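The robot that restocks the fridge, and the sums that don't

The quote Nadine Tannous was sent ran to four pages and had one number in bold: 1,267 a month, on a three-year lease, for a two-armed machine that would look after the drinks fridges in her guest flats. She rents out a handful of them near the coast and pays a cleaner by the hour. She read the quote twice and then rang me, wanting to know what had been left out.

Quite a lot, as usual. The seller, Podberg, is no worse than its rivals. It gives a monthly price, a cheerful estimate of hours saved and a line in small type about "site preparation". That line deserves a page to itself. Homes have chairs in them, and children, and floors at two levels. A machine priced for a tidy showroom has to earn its keep in rooms like the ones people live in.

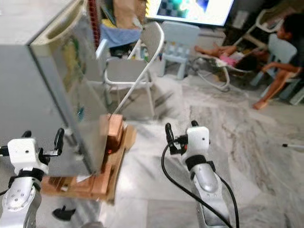 Two arms at the fridge, with the household carrying on behind.

Maysoun Fakhoury, who buys equipment for the hotel group Hiver, starts with the extras. On her last comparison the fitting visit was 4,000, payable before anything moved. Spare gripper fingers came at 77 a pair. Training for staff was free for the first morning and 1,000 for each day after that. None of it appeared in the headline price, and two of the three suppliers had to be asked twice.

"I don't mind paying for it," she told me. "I mind finding it in July when I signed in June."

Then there is speed. Sales sheets like to give a best time for a single bottle. A buyer needs the time for a full shelf, including the tries that fail and the minutes a person spends putting things right.

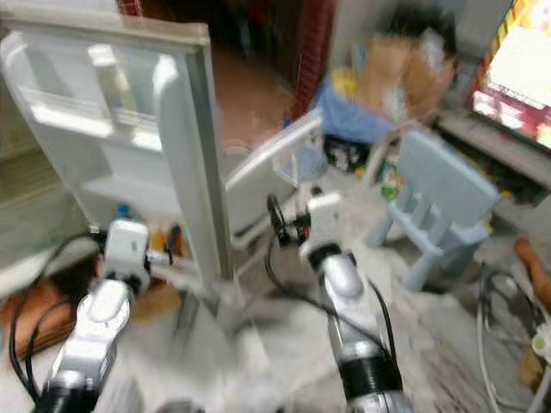 Should a small business lease or buy?
Lease, if the contract lets you hand the machine back within the first year without a penalty. If it doesn't, you are buying it anyway and paying extra to do so slowly.

Zaid Hourani, who keeps the books for Tannous, did his own version on the back of the quote. He counted only the hours the cleaner spends on fridges and left out beds, bathrooms and bins, which the machine doesn't touch. The saving came nowhere near the lease. Podberg's sheet had used her whole shift.

A bottle in a door shelf is a fair test of all this. It means getting round an open door and

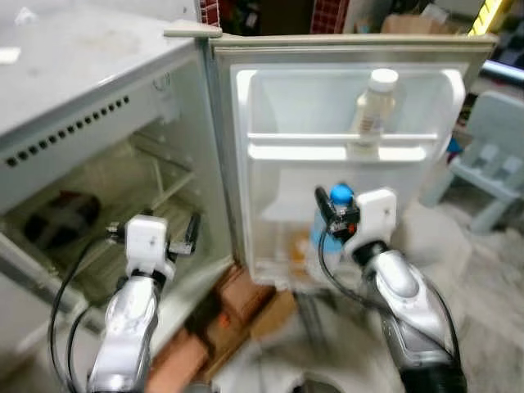 into a narrow space, letting go at the right moment, and doing it again with a bottle of another shape. Ask to see that done in your own kitchen, with your own shopping, for a whole afternoon. Zuvine, a smaller supplier, agreed to this when Hourani asked. Podberg offered a video.

Fouad Zein, who sells for Podberg, says I am being unfair. Early customers, in his view, are paying for a machine that will improve with each update, and the price of waiting never shows up in a spreadsheet either. Perhaps so. I asked whether the updates were included in the 1,267. He said he would check.

My advice to Tannous was to budget for the cleaner as before, put nothing down, and ask again next year with a list of the jobs she wants done and the furniture she isn't willing to move.

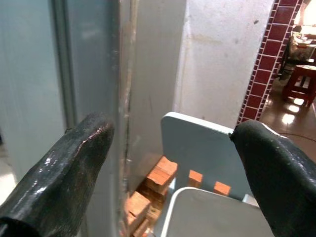

What to get in writing

The full cost of the fitting visit, and who pays for a second one.

The price of wearing parts, fixed for the length of the lease.

Who is liable for a broken shelf or a scratched door.

A trial on your premises, with your staff present and the supplier's engineer out of the room.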